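How to Set Up a Tea Corner on a Crowded Kitchen Counter

By Tadeo Bravo
Updated 21 October 2024

I drink a lot of tea, and for years mine lived in five half-open boxes behind the cereal. Then I gave it a proper home on the counter and wow, what a difference! It takes an afternoon at most (mine took two hours with breaks for, yes, tea) and you probably own most of what you need.

What you'll need

A bamboo or wooden organizer with compartments
A tray or board with a raised rim
A canister with a lid that fits well
A damp cloth and a dry one

Step 1. Get everything out

Pull every packet, tin and sachet onto the counter where you can see it. Don't tidy as you go. Let it be a mess for a while — pots, snacks, canisters and all — and you'll get a real feel for how much room the tea has to share.

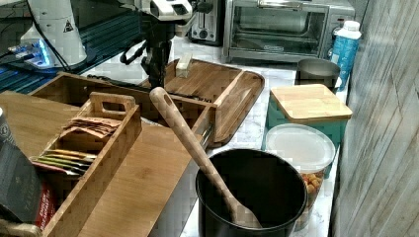

Step 2. Sort by wrapper

Put the plain paper packets in one pile and the bright foil or printed ones in another. Within each pile, keep the same flavors together. Check dates while you're at it. I found a mint tea from some January long past and it smelled like cardboard, so out it went.

Step 3. Fill the organizer

Stand the sachets on edge, like cards in a file drawer. You can flick through them with one finger, and the colors look so cheerful in a row! Leave a little slack so they slide out without tearing. If your organizer has a cut-out handle, turn that end toward you and the whole thing can travel to the table.

Step 4. Give the rest a zone

Toaster and toaster oven go at the back, near the wall. The tray takes the middle and catches drips and crumbs. Snacks and canisters sit together to one side, close enough to grab while the kettle boils. I love this part, so move things around until it feels right.
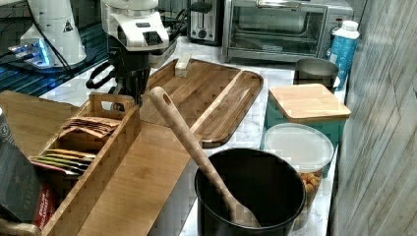

Can I keep loose-leaf tea in the same organizer?

Loose leaves do better in a lidded canister, away from light and steam. Stand it beside the organizer and keep the scoop inside.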